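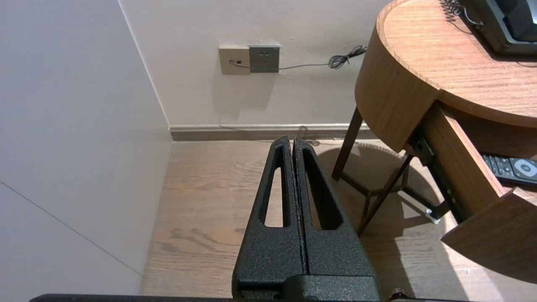 Wrist view, side table task: drawer open, remote control inside.

Data collection working meeting, September
Druslow project

Present: Radwa Belhaj (chair), Pylyp Hrynyshyn, Kamlesh Pandey, Brijesh Awasthi (notes)
By phone: Devendra Nigam
Started 10:15 a.m.

1. Notes from the last meeting
Accepted with one change. The line about storage should say that Kamlesh will compare prices, not that he will place an order. Brijesh has fixed the shared copy.

2. Drawer and remote task
Pylyp reported on the side table recordings. There are 32 usable episodes of the drawer task so far. Each one is supposed to cover the same job from start to finish: approach the table, open the drawer, pick up the remote, set it on the tabletop, back away. Operators are free to choose their own path to the drawer, and Radwa wants it kept that way.

Pylyp said the curved drawer front is harder than the flat ones on the Trilell cabinet. Operators tend to come in too square and the fingers slide along the curve. He has been asking them to approach from slightly lower and to slow down for the last few inches. Kamlesh asked whether slowing down would teach the model to hesitate. Pylyp thinks a steady slow approach is fine but a full stop is a problem, and he has been marking episodes with stops in them. Radwa asked that those be kept in a separate folder until Devendra has looked at them.

Agreed that the position of the remote should change between episodes. In too many of the recordings it lies at nearly the same angle. Operators will turn it and move it before each take, including toward the back of the drawer where it is harder to reach. The telephone stays on the table, but it can be shifted as well. Nothing is to be taken off the table to make the job easier.

Brijesh asked about the outlet and the coiled cable on the wall behind the table. Devendra would like them left as they are. He wants ordinary background in the recordings and does not want the wall cleaned up for one task and not for the others.

3. Wrist view
Devendra has gone through the wrist recordings. The two fingers take up a good part of the lower middle of the picture, and when they are closed they can cover a small object just before the grasp. The slots in the fingers let a little of the floor show through but are not enough to help with this. He does not want to move the mount now, as the earlier episodes would no longer match. He will train one version on the wrist view alone and one with the room view added, and compare the two.

Kamlesh pointed out that the dark remote and the black fingers may be hard to tell apart in low light. Pylyp will record a short set in the evening with only the ceiling light on.

4. Failed attempts
Long discussion. At present an operator who drops the remote stops and starts over, and the take is deleted. Devendra would like to keep the ones where the operator recovers without help, for example by picking the remote up again from inside the drawer. Radwa was concerned that operators will label these in different ways. Settled for now as follows:

Dropped and recovered: keep, tag "recovery."
Dropped and not recovered: keep, tag "fail," not used for training.
Collision with table or wall: stop, note it in the log, tell Pylyp the same day.

Pylyp will write this up on one page and tape it next to the operator station. Takes already deleted cannot be brought back and will not be chased.

5. Labels
Brijesh has been writing the task sentences by hand. He has nine wordings for the drawer task and would like more from people outside the team, who may not say "retrieve." Kamlesh will ask the Brutura office to send some in. Keep them short. "Get the remote out of the drawer" is a good length.

There was a question about whether "table" or "nightstand" should be used. Both are fine. Brijesh will not correct them.

6. Cárdenas site
Radwa has spoken with the people at Cárdenas about recording in their rooms. They can give us two rooms, but the furniture has to go back where it was at the end of each day. Kamlesh will measure the doorways before we agree to anything. If the cart does not fit, this item comes off the list.

7. Other business
The operator chair squeaks and can be heard on the room audio. Audio is not used, so no change. Kamlesh still has the spare drive and will bring it back.

Actions
Pylyp: evening recordings; one-page sheet on failed attempts.
Devendra: review the episodes with stops; compare training with and without the room view.
Kamlesh: doorways at Cárdenas; wordings from Brutura; spare drive.
Brijesh: update the label list and send it out by Friday.
Radwa: reply to Cárdenas once the measurements are in.

Closed 11:20 a.m. Next meeting same time, same room.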